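FOR IMMEDIATE RELEASE
26th July

Stubbs Opens Its Bedroom Sorting Days to Every Household in Jundumitz

Stubbs, the home tidying service that has been helping families in Jundumitz get to the bottom of their drawers since a snowy week in February, is very happy to say that its sorting days are now open to anyone in town, whether or not they have used the service before. A sorting day begins with the small stuff, the things that pile up on a dresser or a bedside table after a wedding or a long visit from relatives: the cigarette box with a double-happiness character on it, the paper cups, the plastic bags that seemed too good to throw out. It all comes out where the family can see it, and then the talking starts (there is always a good deal of talking!).

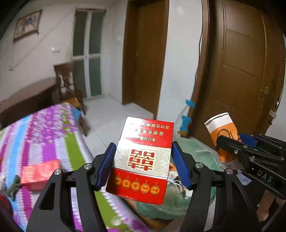

Ataahua Wihongi had put off calling for most of a year and wrote afterward that she had expected to be told to throw everything away, and was asked instead which things she would like to be able to find again. She kept more than she thought she would, she added, and the closet door shuts now.

That letter has been pinned up in the Stubbs office ever since, and it says very nicely what founder Heather Harawira has been trying to get across from the start. "We are in no hurry," said Harawira. "If you want to tell me where a candy dish came from, I would like to hear it, and we can decide about the dish after lunch."

Knits get a table of their own, and so do the odds and ends that turn up beside them, fruit and packages included. A piece with yarn ends hanging down the front is folded and set aside for its owner to look over.

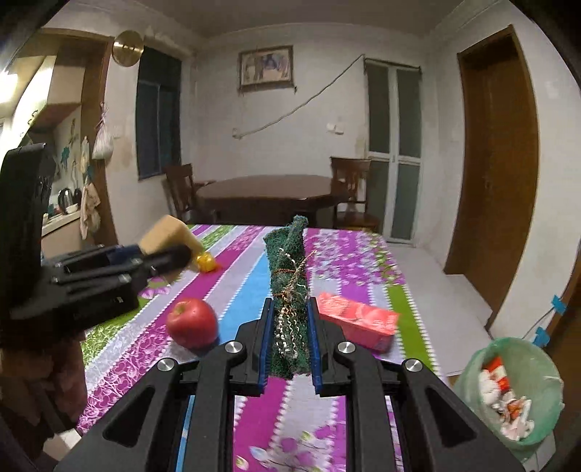 Anything a family would like mended goes to Percy Giraldo at Nornis, the yarn shop on Parnia Street, who has set aside 30 places on his mending list for Stubbs households this season. Each visit lasts one day, with 2 sorters, and there is room for 300 households before the end of the year. Bookings are taken by phone or at the Nornis counter.

Contact: Lachlan Costigan, Stubbs, Jundumitz, extension 1294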